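Girketell GK-12 Tower Bell Striking Hammer

Part no. 3746

Product range: Church and tower fittings / Bell equipment / External hammers

The GK-12 is an electromagnetic hammer for sounding the hours and quarters on a hung or fixed church bell. It strikes the outside of the bell at the soundbow and drops back to a rest stop after each blow. It is suited to parish churches, town halls and school towers where the existing clock hammer is worn out, or where there was never a mechanical clock.

Operation

A pulse from the controller energizes the solenoid, which pulls the lever and throws the hammer head toward the bell. The last part of the travel is free flight, so the head rebounds and does not damp the note. Pulse length is set at the controller. A longer pulse gives a heavier blow. Set the level with the louvers in their normal position, as opening them changes the loudness at street level a good deal.

Specification

Head: forged mild steel, replaceable
Lever: galvanized steel, pivoting on sealed bearings
Return: gravity, with adjustable spring assist
Rest clearance from bell: 12 mm as shipped, adjustable
Coil supply: 24 V DC from controller
Cable gland: one, bottom entry
Finish: gray powder coat; black to order
Warranty: 5 years on frame and lever, 2 years on coil

Bells that swing

The GK-12 must not be left in the striking position on a bell that is also rung by rope or motor. Order the pull-off version (suffix P), which holds the hammer clear of the bell while ringing takes place. The pull-off lever has a micro switch that locks out the clock strike until the hammer is back in place. On rings of 5 or more bells, fit one indicator lamp in the ringing chamber for the whole set.

Mounting

The base plate has four slotted holes and bolts to a timber or steel bell frame. Do not fix it to the tower wall. Older oak frames may need a spreader plate on the back face, sold separately. If the tower is a listed or landmarked structure, check what permission is needed before drilling. Clamp brackets that need no drilling are available for most steel sections.

Controllers

The hammer works with the Sonov 7 and Sonov 7Q controllers. The 7Q adds quarter chimes and a night silence setting. Older Hokstead control boxes can be used with an interface relay - please quote the box serial number when ordering.
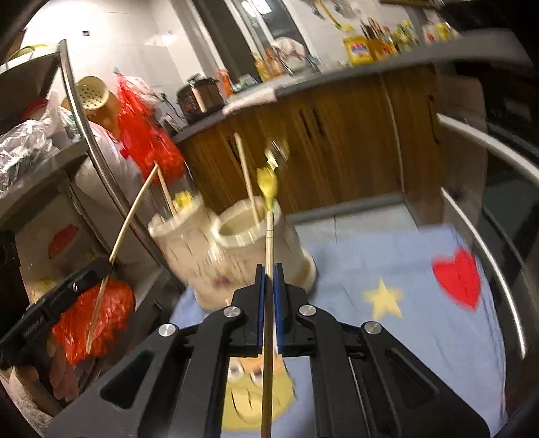
Gripper fingers with blue pads, closed on a thin wooden skewer.

Maintenance

Inspect once a year, preferably before winter. Check the rest clearance, the tightness of the base bolts and the condition of the head. A head with a flat worn into it should be replaced or turned. Bearings need no grease. Isolate the supply at the controller and lock it off before entering the bell chamber.

Ordering

State the bell diameter at the lip, the note if known, the frame material and whether the bell swings. Hammers for Bošković pattern frames use a narrower base plate (suffix B). Standard units ship in 7 working days. Pull-off versions are built to order. Orders received after noon on Friday are processed the next working day.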